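Two-arm bag packing: pausing before the handover helps a lot!

Laiba Naqvi
Garden tool set on the Prikine bench, both grippers reaching toward the canvas bag.
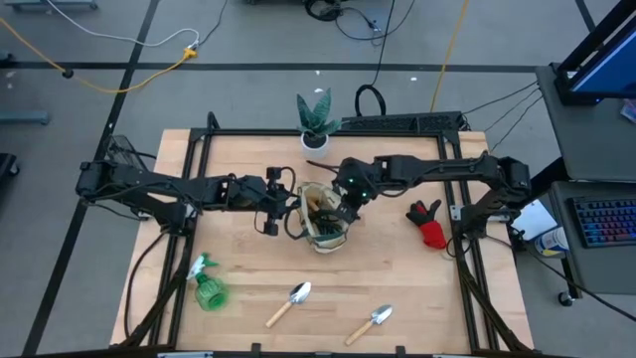
Raimo Niskanen
What did you change from the March policy? Same demos?

Laiba Naqvi
Same 300 demos – I only added a short pause whenever the grippers get close. 166 trials, 135 good ones. I'm thrilled!

Raimo Niskanen
Lovely numbers, but I don't buy the pause as the cause. You've got slower arms overall. Try the old policy at that speed.

Laiba Naqvi
Fair point, though I still think it's the pause. Running your version tonight with 2 seeds.

usetti_fan
Please post both curves!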